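Call for participants: working group on good practice for hand-held gripper recording

Grelura is looking for people to help write and test a set of house rules for recording everyday tasks with hand-held grippers. The rules will be used by our own operators first and then by the partner sites that record for us under the Makon project.

We have a draft. Hammad Awan wrote most of it from notes kept at the Ploltport site, and it has gaps. It says a lot about charging, cleaning and storing the tools and very little about how an operator should handle soft packaging, or what to do when a household object carries a name, an address or a scannable code.

What you would do

You would read the draft and send written comments. You would then follow it for 3 recording sessions at Ploltport and note every rule that was unclear, slowed you down or could not be followed. Each session runs two hours with a break in the middle. After that the group meets online to agree on changes, and Prodromos Mavromatis edits the final text.

Topics still open:

Grip force on packs, pouches and bottles that can leak.
Finger pad inspection, and when a worn pad has to be replaced.
How much of a home may be in view, and who has to agree to it.
Codes and printed labels on objects near the work.
Cables and fans close to the working area.
When an operator should stop a task and mark it as failed.

The work is done at ordinary tables with ordinary things on them. A typical pick is a small pack of wet wipes, held upright between the two finger pads, with a fan, a plush toy and an open box on the same tablecloth. 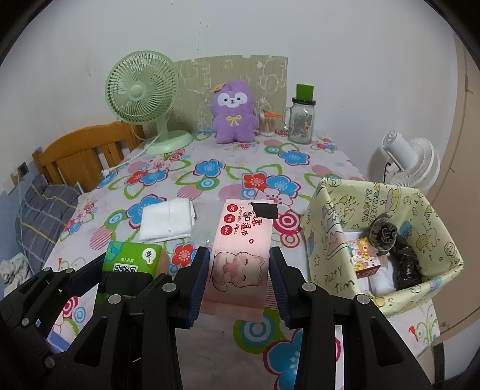 Who can apply

We have 15 places, and 8 of them are kept for people who have never used a gripper tool. For the rest we would like operators, safety staff, data reviewers and anyone who has written work instructions that other people had to follow. You must be 18 or over and able to hold a tool in one hand for short periods. Left-handed applicants are welcome, as the draft was written by right-handed people.

Pay and travel

Sessions and online meetings are paid at the Grelura operator rate, which is sent with the reply to your application. Local travel is refunded against receipts.

How to apply

Send a short note to the Soomro desk at Grelura, no longer than one page, saying what work you do now and which of the open topics you want to comment on. Applications close March 8, 2026. The final rules are due in September.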